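Coppens Building, Unit 809 — Monthly Fire and Exit Check
November
Checked by: Hilde Bosman
Walked with: Nizar Khoury

1. Exit doors
Front and rear doors open fully from inside without a key. Rear door sticks at the bottom — plane it before the wet weather.
Result: Pass with repair

2. Extinguishers
All gauges in the green. The tag on the one by the sink has not been initialed since summer. Cremilda Amaral to call Grerkov for service.
Result: Fail, tag only 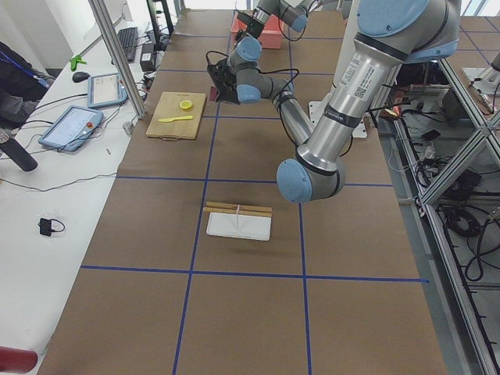 3. Emergency lights
Test button held for 20 seconds on each unit. The light over the stairs dimmed early. Order a battery.
Result: Fail

4. Electrical panel
Clear space kept in front. Breaker labels are readable except the bottom row, which is still in old pencil. Space heaters go straight into the wall, never into a power strip. One was on a strip in the office and Nizar moved it.
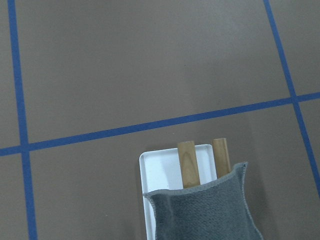 The office strip is rated at 1000 watts and the heater draws more than that on high. Strip taken out of use and marked.
Result: Pass after correction

5. Storage
Nothing stacked within reach of the sprinkler heads. Solvent cans are back in the metal cabinet with the lids on. Cabinet door latches.
Result: Pass
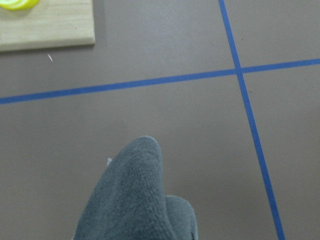 The exit route from the back room has to be marked on the floor before the next visit. The old white lines have worn off by the rear door. Marijke Hendriks asked what to buy. Blue masking tape like the strips on the tabletop is fine for laying out the route, but the final lines should be proper floor tape in yellow.
Result: Open

Next check: December, same walk, starting at the rear door.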